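Halleck House Shared Kitchen: Where We Are and Where the Money Has Gone

Posted 2018-05-03 | 6 minute read

Filed under: Community Kitchens > Grantee Updates > Spring

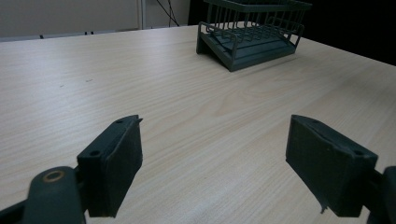 1. The table and the drying corner

I want to start with the table, as so much of your first payment to us was spent thinking about it, and I know at least a couple of you at Vollamow were a little puzzled to see furniture so high on our list. When we wrote the application we said the old counter was the one thing everybody complained about. It was too high for some of our cooks, it had a seam down the middle that collected flour, and every wet pot in the house landed on it with no place to drain. We had people rolling out dough at one end and stacking dripping lids at the other.

The new table is a pale wood with a nice straight grain to it, and I will admit I have grown very fond of it. It makes the kitchen feel brighter in the mornings. We went back and forth on a darker finish that would hide stains better, and the darker one was a bit cheaper too, but the cooks who use the place the most voted for the light one and I think they were right. The green wire dish rack lives at the far end, and the rule now (painted on a little board by one of our regulars, with more flourishes than strictly needed) is that the rack end is for drying and the near end is for working.

The table came to $557 with delivery, which was a little under what we had set aside. The rack was a gift from a neighbor. We put the difference toward a tub of food-safe oil and a stack of cotton cloths, and we oil the top on the first Monday of the month, or the second if we forget.

2. Who is using the kitchen

We now have 7 groups with a regular slot, up from four when we last wrote to you. The newest is Từ, a small noodle soup business run by a family who had been cooking out of a church basement across town and hauling their pots back and forth. They have the early slot, and if you come by before the rest of the world is awake the whole hallway smells of star anise and charred onion. They are wonderfully tidy people and have, without anybody asking, raised the standard for the rest of us.

Plimis, the pickle and relish folks you met at the fall open house, are still with us and have moved to a longer slot in the afternoon. Their jars take up a good deal of shelf space and we have had some friendly back and forth over it. For now they keep finished jars in the hall closet and only bring in what they need that day. I would like to find them something better before the cucumbers come in.

The other groups are the ones you know: the bread circle, the senior lunch, the after-school snack program, the Sunday soup crew, and the family cooking class. The class had a slow winter. We lost a run of evenings to snow and then to a broken water heater, and I think some of the parents just fell out of the habit. Attendance is coming back up, though I can't tell you it is where we hoped it would be.

3. Washing up, a longer section than I planned

If you have ever shared a kitchen with anybody, you already know that the cooking is the easy part. Our biggest headache in the first stretch of the grant was dishes. Things were left to soak and forgotten. Things were put away damp, and then the next group would open a cupboard and find a stack of bowls stuck together.

So we tried a few changes. Each slot now ends with a half hour that belongs to cleaning and can't be used for cooking, even if the soup is running late (the soup crew fought me on this, and then came around). Pans are washed and dried by hand. Plates, bowls and cups go in the rack, and the group that comes in next puts them away. It sounds backwards, having the next people do it, but it means they start by learning where everything lives, and we get far fewer phone calls asking where the big ladle is.

The second change was to get rid of a great deal of stuff. We had cupboards full of donated things that were never used, including more fondue forks than any town could need. We spent a Saturday pulling it all out, and the extras went to the thrift shop. You can now open the lower cupboard without bracing yourself.

4. The budget, in plain terms

Your spring payment was $3,000. Apart from the table, the largest piece went to the water heater repair, and I want to thank you again for letting us move money over from the signs line to cover it. We bought a new set of stockpots and had the knives sharpened. The rest is being held for the floor.

The floor is the part of this report I am least happy with. We had planned to have the worn patch by the sink redone by now, and it hasn't been. The first installer never called back and the next one can't come until July. We have put down a rubber mat in the meantime. I would ask that you let us carry that amount into the next period without counting it as unspent.

5. What comes next

We still owe you 2 things from the original plan: the floor and the storage shelves. For the shelves, we are leaning toward open ones along the hall wall, with a section that each group can label as its own. I have a drawing and will send it along once it has been copied by somebody with a steadier hand than mine.

We would also love to have you here for a meal. The senior lunch has said more than once that they would be glad to feed you, and they do mean feed you, so please don't eat first. Any weekday will do, except when the inspector is coming.

With many thanks from all of us at Halleck House,
The Kitchen Coordinator

Comments (4)

breadcircle_regular
So glad the table got top billing! I roll out on it every week and my back is a new back. Could we talk about flour bins when the shelves go in?

Mossy Lane
Is the fondue set still at the thrift shop? Asking seriously.

soup on sunday
For the record we came around on the half hour because we were outvoted. It's fine. It works.

Pam's kitchen window
We run a small shared kitchen two counties over and are having the very same trouble with damp bowls. Going to try the "next group puts away" idea at our meeting. What oil do you use on the table?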